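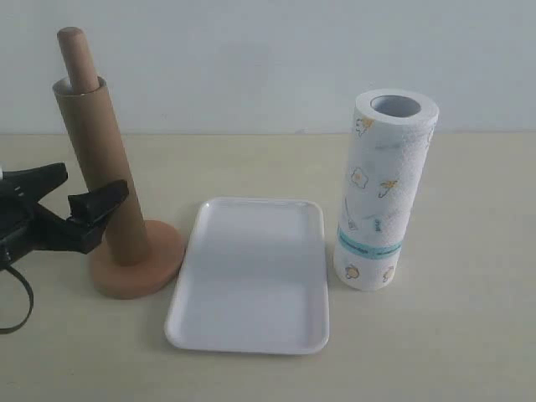 Last changed: 2023-06-22

Teaching an arm to change the paper towels
Project report, Jarlath Gilmartin (with Radka Papadopoulos and Valentin Fleury)

So our task was the paper towel change. You take the empty cardboard tube off the wooden holder, put it on the white tray, then pick up the full roll and slide it down over the rod. I've done that in my own kitchen without ever thinking about it, and it took us most of the term to get an arm to do it at all (and it still isn't great at it, see below).

We didn't write out the motions. We drove the arm by remote control, over and over, recorded everything, and trained a policy on the recordings. Radka and I did nearly all the driving. Valentin did the training side and complained about our driving, fairly.

How we drove it

The hand controller came from the Anghel kit that Jacqueline Gautier lent us in December. You hold it, you squeeze, the gripper closes. Sounds easy! My first afternoon I kept squeezing too early and knocking the tube sideways, and then chasing it. The rod is taller than the tube, so you can't just grab and pull toward yourself. You have to lift straight up until the tube clears the domed top, and going straight up is hard when your wrist wants to swing in an arc. Radka got it much sooner than I did. She rests her elbow on the desk and moves only her forearm, and once I copied that my runs got a lot cleaner.

We saved 261 demonstrations of the full task. The limit we set was 30 seconds a run, and anything longer got thrown out. I fought that rule at first because most of the long ones were mine -- but Valentin showed me what the policy learned from them, which was to hover next to the tube and dither, exactly like me. Fair enough.

Where things go

We started every run with the holder on the left, the tray in the middle and the new roll on the right. Early on we put them in the same spots each time, and the policy we got from that was useless as soon as the holder moved a little. After that we shifted things between runs, sometimes the tray closer, sometimes the roll farther back, always in the same left-to-right order. We never tried swapping the order. I'd like to.

The roll we used has little fried eggs and chicks printed on it, and a blue-green paper band around the lower part. Baptiste Guérin asked at our midterm talk if the policy was just looking for egg yolks. Good question, and I don't have a full answer. We did a few tries with a plain roll and it reached for the right place, but a few tries isn't a test and I'm not going to pretend it is.

What worked

Taking the tube off is the good part. The gripper comes in from the left with the fingers open wide, closes, lifts, and goes over to the tray. It misses now and then when the holder is far back, and then it usually tries again without any help from us, which made all three of us cheer the first time.

The new roll is the bad part. It's fat, so the fingers have to open nearly all the way, and quilted paper squashes when you grip it. Then the hole has to line up with the top of the rod. When I drove it, I leaned over to look down into the hole. The policy can't lean. We think that's the main problem -- I was using information it never got. Radka started driving from the camera view only, with her back to the table, and the last batch was all done that way. It's slower and pretty miserable to do, but those are the demonstrations Valentin trusts.

Still to do

Retrain on the camera-only batch by itself. Add a second camera above the holder, if the Ruvari mount fits. Try the 2 arm setup, one hand steadying the base while the other lowers the roll. Write up the controller settings properly so the next group doesn't have to dig through my notes.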